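Plarov 3 perception and grasp planning software: a long-term user's review

Reviewed October 2018

I have put off writing this review for a good while, partly because I kept changing my mind about the thing and partly because the folks at Plarov kept releasing updates just as I had my notes in order. But I've now lived with version 3 through a spring and a summer and I think I know it well enough to be fair to it, and I do want to be fair, because under a few layers of irritation there is a really lovely piece of software in here!

First, for anyone who has wandered in from one of my other reviews: Plarov is a desktop package that takes you from wrist camera recordings to a working grasp plan. You feed it clips, it recovers the path of the gripper through space, you tidy and label what it found, and at the other end you get something your arm controller can follow. There's a viewer, a labeling tool, a planner and a small scripting console that I ignored for two months and now use every day. I run it on a perfectly ordinary Linux workstation, and the playback side also works on my old laptop, though the fan lets me know about it.

Installation was easier than I had been led to expect. I followed the printed guide (they still send one, spiral bound, bless them) and I was looking at my first trajectory before lunch. The one sticking point was the license manager, which wants a network connection at startup and sulks if it doesn't get one. If you work on site with clients, as I do, start the program before you leave the hotel. Somkiat Chuensuk on their support desk walked me through an offline token that lasts 10 days, and he was patient and kind about it, but that option really ought to be in a menu.

Now, tracking. My earlier setup was Altano, which I reviewed here a couple of years back and still have a soft spot for, and what finally pushed me off it was fisheye footage. Altano wanted me to flatten every clip before it would even look at it, and flattening throws away the edges, and the edges are where so much of the useful stuff lives: window frames, lamps, corners of ceilings, all the fixed things a tracker can hang on to when the middle of the view is taken up by fingers and whatever they're holding. Plarov works on the curved view directly. You give it a lens model once, and after that it simply gets on with things. My test set has 2833 clips in it and I can't tell you how pleasant it was not to flatten a single one.

The calibration wizard deserves a paragraph of its own. It asks you to wave the camera in front of a printed board, and it shows you a little colored map of which parts of the lens you have covered so far, so you know to tip the board into the corners. My first try was poor and it told me so in plain words, which I appreciated. My second was fine. I do wish it would save the coverage map along with the result, so that I could look back in May and see what I was thinking, but you can take a screenshot, and I do.

Where I spend most of my time is the labeling tool, and it's the part I most want to tell you about. Clear plastic is my measuring stick for this sort of program. Anybody's segmentation can find a mug. A transparent bottle on a wood-grain table is another matter, because the table comes right through it, and a lot of tools will draw a tidy outline around the cap, add the label if you're lucky, and leave the body of the bottle out altogether. Then the planner thinks you have a floating lid, and you can guess how the grasp height comes out.

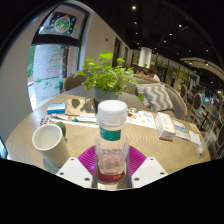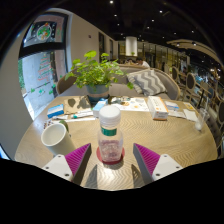

Clear bottle, white cap, green label band, and a tabletop with plenty else on it.

Out of the box, Plarov's mask did stop below the label on a good many of my bottle clips. What saved it was the "extend down" hint. You click once on the cap and once where the body meets whatever is underneath, and the program carries that through the rest of the clip, adjusting as the view moves. It's a tiny feature, and I would pay for it separately (please don't get ideas, Plarov). With the hints in place the body came through whole on nearly everything I tried, and the handful that didn't were clips with a bright patch of light close to the base, which fools me too some mornings.

The other thing I like is the finger mask. You paint over your gripper's fingers in a couple of views, open and closed, and from then on the tracker leaves them out of its sums. In Altano I used to get paths that seemed to freeze whenever the gripper stayed still relative to its own camera, because of course the fingers never moved, and the tracker had decided that they were the world. I lost a whole week to that once. Here you paint, you press the button, and it's done. If your fingers flex, as soft ribbed ones do, paint generously around the tips. The manual suggests a tight outline and I think the manual is wrong.

The planner is a mixed bag. For upright things with a clear top it does a fine job, and the candidate grasps it offers are sensible and easy to compare. You can scrub through the approach and see the clearance on both sides, and there's a gentle amber warning when a finger pad would brush past a neighbor. I've come to trust that warning. What I trust less is the ranking. It has a fondness for approaches that come in low and long across the table, fine in an open area and much less fine when there are boxes and papers and a tall cup in the way. You can raise the clutter penalty, and I have mine turned up well past the default. The slider is three menus deep, under a heading called "Preferences (soft)," and I would love to know who named it.

I should mention paper. Flat sheets on a table get treated as part of the table, which is mostly what you want, but a thin packet lying on a sheet can vanish along with it. There's a height threshold you can lower, and if you lower it too far you begin to get shadows turned into objects. I settled on a middling value and saved it as a profile, and now I load the profile and don't think about it. Profiles, by the way, can be shared between machines by copying one small text file, and I wish more programs were this simple about it!

Speed is good. It isn't dazzling, but it's good. My overnight batch of 1226 clips was waiting for me with breakfast, complete with a log I could read without a dictionary. The batch runner picks up where it left off if the power goes, and I know this from a thunderstorm and not from the brochure. The one crash I can blame squarely on the program was in the viewer, when I had two projects open and tried to drag a label from one to the other. I've since learned not to do that, and the following update turned it into a polite error message.

Export is where my grumbling gets loudest. The native format is fine if your controller happens to speak it. Mine is a Limsakul, and the Limsakul plug-in writes gripper width in meters while every other field on that page is in millimeters, so the first time I ran an exported plan (at crawling speed, with my hand on the stop button, as you should) the fingers barely opened. It's a one-line fix in the scripting console and I've kept the line on a sticky note beside my monitor ever since. I reported it. I was thanked warmly. It is still like that in the current release. If you're on another controller you may never meet this problem, but do check your units before you let anything move.

A word on the documentation, then. The printed guide is very good up to the chapter on planning, and after that it gets thin, as if whoever was writing it had been called away. The web pages fill most of the gap. The user forum fills the rest, and it's a friendly place, with a few regulars who will look at your settings file and tell you what you've done. I've had better answers there than from some support contracts I used to pay for.

Price will matter to people. The single-seat license is 2000 dollars with a year of updates, and after the year you keep whatever version you have. For a one-person shop like mine that's a serious purchase, and I did think hard before making it. If all you handle is cartons and mugs, I'd say stay with what you've got, or try the trial and see whether the labeling tool charms you. If you work with clear or shiny things and a wide lens, I think it pays for itself in saved afternoons fairly quickly.

I also gave Zellemthorpe's tracker a short try over the summer, since readers kept asking me. It's faster on long recordings and its viewer is prettier, but it has no finger mask at all, and I went back to Plarov inside a week. I'm told a new version is coming and I'll gladly look again when it does.

Four stars out of five from me. The missing star is for the export plug-in, and they can have it back whenever they fix the millimeters.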